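最終更新:2026年9月14日

当サイトではクッキーを使用しています。閲覧を続けると、使用に同意したものとみなされます。[同意する][設定]

台所に腕が一本ほしい、と言いだしたのは私です

きっかけは食器の片づけでした。毎晩、洗ったボウルを棚に戻すだけの作業がどうにも面倒で、「これ、腕がもう一本あったらなあ」と共同工房のフロムスビーでこぼしたら、その場にいたルドガー・シュミーダーさんが真顔で「作れば?」と返してきたんです。いや、作ればって。こっちは半田ごてを握って二年目ですよ。

それでも七月には、作業台のすみに中古のモーターが並んでいました。われながら単純です。アームのリンクは3Dプリンターで出力して、最初の一本は継ぎ目からぱっくり割れました。二本目は割れなかったかわりに、ねじ穴の位置が左右逆。夜中の工房で声を出して笑ってしまって、隣で椅子を直していたローゼマリー・ルッペルトさんにずいぶん心配されました。

そこで方針転換です。実物をいじる前に、まずパソコンの中で動かす。工房の先輩のベリル・チュナルさんに言わせると「順番が逆」だったそうで、ごもっとも。我が家の古いノートはファンがうなりっぱなしでしたが、台所っぽい部屋を画面に出せるようになった日は、うれしくて夕飯を忘れました。
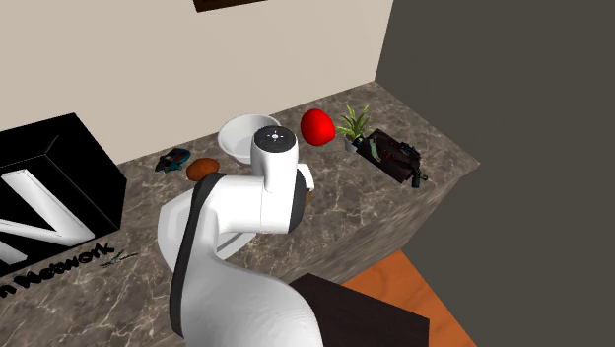
シミュレーションのいいところは、とにかく何度失敗しても財布が痛まないことです。私が試したつかみ動作は、記録に残っているだけで573回。そのうち成功と呼べるのは67回で、数字にするとなかなか切ないものがあります。やってみてわかったのは、目標の物そのものより、まわりの物のほうがやっかいだということ。白いボウルのすぐ横に赤い卵形のつやつやしたのがあるでしょう。ああいう並びだと、ボウルに手を伸ばすだけでも隣にぶつからない道筋を考えてやらないといけません。奥の鉢植えだって、葉っぱがつんつん広がっているから油断できない。人間の手はこれを毎日、考えもせずにやっているわけで、自分の右手をしばらく眺めてしまいました。

プログラムのほうは、イルゼ・パルンさんが書いた経路計画の小さな道具「フィネロ」に頼りきりです。障害物のまわりに余白を取って、そこを避けて通る道を探してくれるというもの。余白を広げすぎると「通れる道がありません」と言って一歩も動かなくなるし、狭めるとどんどんぶつかる。このさじ加減がまた楽しくて、気づけば日付が変わっています。ちなみに台所の棚は、その間ずっと散らかったままです!

さて、実機。画面の中では優雅に動いていた動作を手作りのアームに流しこんだら、肘がぶるぶる震えました。関節のがたつきと、モーターの力不足と、私の配線。原因が三つ重なっていて、切り分けに一週間。ストリスノ・マンダギさんが減速機の余りを分けてくれて、肘だけはだいぶ落ち着きました。いま持ち上げられるのは153グラムの木の椀まで。目標は500グラム、うちでいちばん重いサラダボウルです。

次は手首を作り直すつもりで、図面は三枚目に入りました。指先に貼るゴムは何がいいか工房で聞いて回ったら、自転車のチューブ派と台所手袋派に分かれて、けっこうな議論になっています。私はいまのところ手袋派。週末に一組買ってきて、指のところだけ切ってみます。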